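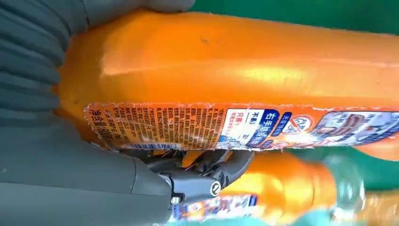

Learning to drink water at forty

2025-07-12

I moved to Cirnwood in March, and my first summer here is very hot. In my old country I drank tea all day and never thought about water. Now I walk 33 minutes to my work, and by noon I have a headache.
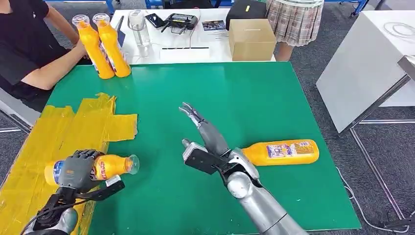 My doctor told me to drink 2000 milliliters a day. I wrote this number on the kitchen wall and for one week I failed. Then I changed my method: one glass before each meal, one after. Sweet drinks I keep for Sundays only. A yellow bottle with red letters on the label still looks very nice to me in the shop, I must say.

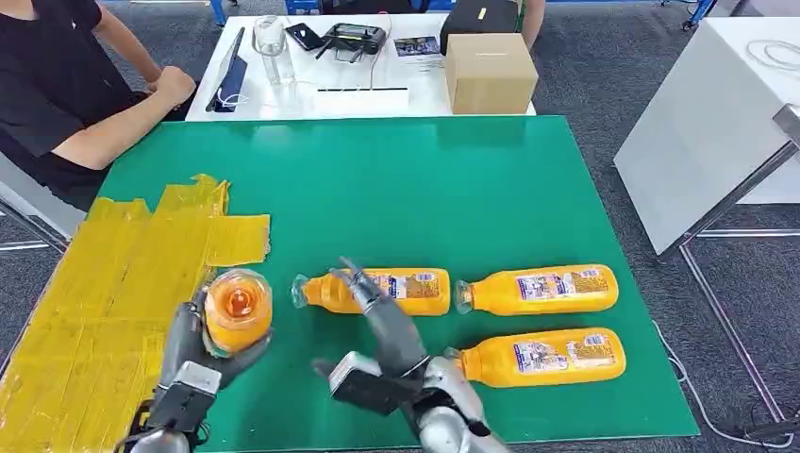 Four orange drinks on a green table.

Yesterday I reached 500 milliliters before breakfast. The headache came later than usual.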